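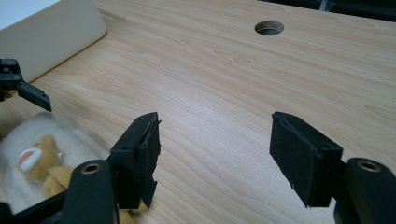
The pale wood table, item 2.

Minutes, Stedville play corner group, December, 4:30 p.m.
Present: Cúc Võ, Ulla Bakke and me (Ulla in the chair, me scribbling as usual).

1. Last minutes. Fine, apart from my spelling of Isaksson. Sorry!

2. Table. We all like the light wood and the wavy grain, and Cúc is very keen on the round cable hole near the edge – she'd like a cap for it before the little ones start posting crayons. Ulla will ask Gotero what they charge.

3. Toy food. The white basket stays, and so do the bananas. Cúc wanted a second basket for vegetables

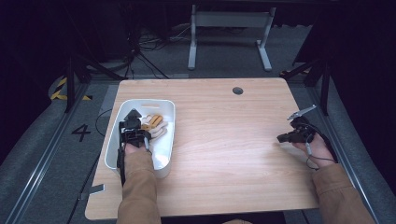 and we went back and forth on that for 12 minutes, which is a lot of talk for pretend carrots. Agreed in the end: one more basket, same kind, up to 16 pieces in each. Budget is 200 for the lot.

4. Tabletop care. Ulla says damp cloth only, no spray. I asked about oil and got a firm no
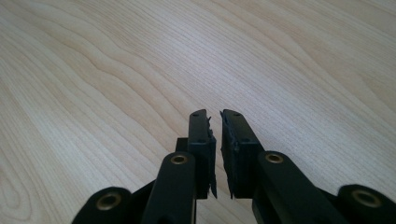 so damp cloth it is, and I'll write that on a card for the cupboard.

5. Pudville have asked to see our toy list. Cúc to send it.

Next meeting in January, my turn to bring cake.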